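Home Posts Replies Media Likes

Search posts Enter keyword

Chih-ming Su
8 February 2023

Every winter somebody tells me the store robots are coming by June. Which June they never say.

I ran a grocery floor in Fostley for years. 114 facings on a slow aisle, 398 on a bad one. Putting stuff on shelves is the easy part of that job.

The hard part is the jar with the torn label, the kid sitting in the aisle, the thing that goes back where it came from and not where there's a gap.

Evaristo Quintero keeps sending me Dikitz clips. Fine, the hands are better than they were. I'll give him that. Five fingers used to mean five ways to drop an onion.

One hand on a red basket, the other open under a single item on a white shelf. Okay. Now do it with almost 300 items and a line at the register.

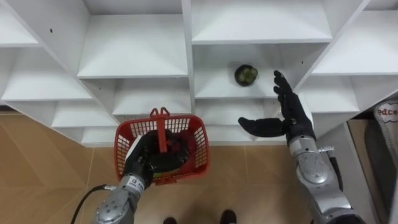 And then do it again after lunch, when someone has moved everything.

My closers did 74 put-backs a night and mopped. Show me one whole shift, no cuts - I'll watch all of it.

Until then I'm still hiring people.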